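Edutholm Community Help
Home > Workshops and Home Builds > Grippers and End Tools

Hand-held gripper closes unevenly on soft items
Posted by Hortensia Bravo, Jan 26, 2018
Viewed over 500 times

Members of our shared workshop in Lagos are building a hand-held two-finger gripper for sorting household textiles into a box. The fingers are linked to a single servo and carry ridged pads. Rigid items are held without difficulty. With cloth, one finger reaches the item first and pushes it away before the other makes contact. The servo is driven by a Gridumard board at its default settings. We would be grateful for advice on whether the fault is more likely to lie in the linkage or in the control settings. Our next open session is in February.

Gridumard_User
Check the screws. Mine were too tight on one side and it did the same thing.

Hélder Meireles
The behavior described is consistent with unequal friction at the pivots, and the previous reply should be followed first. Disconnect the servo and move each finger by hand through its full travel. Both should move freely and without side play. If one is stiff, loosen its pivot screws by a quarter turn and apply thread lock.

If the fault remains, the closing speed should be reduced. Our group at Wavolmont runs the servo at 30 percent speed for fabric and 70 percent for boxed goods. A slower approach allows the operator to center the tool before the pads meet.

Testing should be carried out with a mixed set of soft items. A single folded towel will not reveal the problem. Socks, knotted plastic bags, plush pouches and items in slick wrapping each respond differently to the pads, and an open cardboard box at the side of the table is a sufficient target.
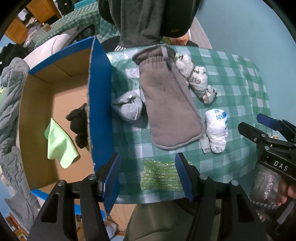 Each item should be attempted from at least two directions, and failures should be recorded by item and by finger. If the same finger arrives first in every case, the linkage is at fault. If the result varies with the operator, further practice is required before any part is replaced. Pads should be inspected for wear after 2,000 cycles.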